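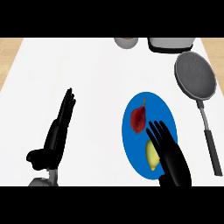 Two-hand build. Madhu went first as she has to leave early. Sim is running again on the shop PC, crash was the driver, rolled back. Kitchen table setup stays as the test layout for now: pear and lemon on the blue plate, pan down the right side. Güven wants the pear task done before anyone touches the lemon, agreed. Right hand reaches the plate OK in sim, fingers still clip the fruit on some runs. Left hand does nothing useful yet, Madhu to write it a hold-the-plate move.

Home | Projects | Minutes | Tool Booking | Join

Ernus Shared Workshop, robot group
19 February 2023, notes by Inmaculada Aranda

Present: Shu-fen Yu, Madhu Dubey, Güven Uçar, Oľga Procházka (by phone), me.

January minutes: OK, no changes.

Real hardware. Left wrist printed, right one failed overnight, bed adhesion again. Oľga says slow the first layer and use the other bed. Shu-fen to reprint. Tendon line arrived, 48 m, enough for both hands plus one redo. Servos from Dritden still short by 4, Güven chasing.

Power supply. Long discusion. Güven for one big supply, Shu-fen for one per arm. Went with one per arm, shared e-stop. E-stop gets mounted on the front leg of the bench, not on top where it gets elbowed.

Money. 852 left in the build pot after the tendon order. No new spending over 50 without a message to the group first.

Sim vs real. Pan weight in the model is a guess. Oľga will weigh hers at home and send the number. Same for a lemon. Pear can wait, she has none.

Bench space. Song bench is ours for 3 more weeks, then the lathe people want it back. Shu-fen to ask if we can swap to the one by teh window.

Actions
Madhu: left hand move, fix finger clipping
Shu-fen: wrist reprint, bench swap
Güven: Dritden servos, e-stop wiring
Oľga: weights
Me: post these, label the tendon spools

AOB: drill index is missing two bits, put them back pls.

Contact the group | © Ernus Shared Workshop | Back to top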